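Courses | Practice Pads | Gallery | Bookings | Contact

Bratulwood Skills Room > Gallery > Suturing

Suturing practice at Bratulwood

Stitching work on the cream practice pads.

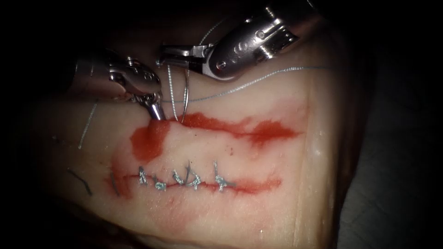

Upper incision still open, lower one closed. The curved needle is at the upper edge of the open wound, by the left end of the upper cut, with the thread running off to the right.

The pads come from Griltura in packs of 27 and are shared between the Bratulwood and Purkari rooms. Each pad takes two long parallel cuts. Bring it back to the bench when both are closed and it will be marked before you start another.

Thread is the grey-blue kind. Keep the long end out to one side while you place the stitch -- most tangles on the first day come from letting it drop across the cut. Red fluid is used on the open incision, so wear an apron and keep paper notes off the bench.

Marking looks at spacing, the distance from the edge and whether the two sides meet evenly. Speed is not marked in the first half of the course.

The Uysal workbook covers the same exercises in the same order. Copies are kept in the room and must not be taken home, but the pages on needle angle can be photocopied.

Used pads go in the grey bin by the door. Needles never do -- they go in the sharps box.

Page updated August 31, 2022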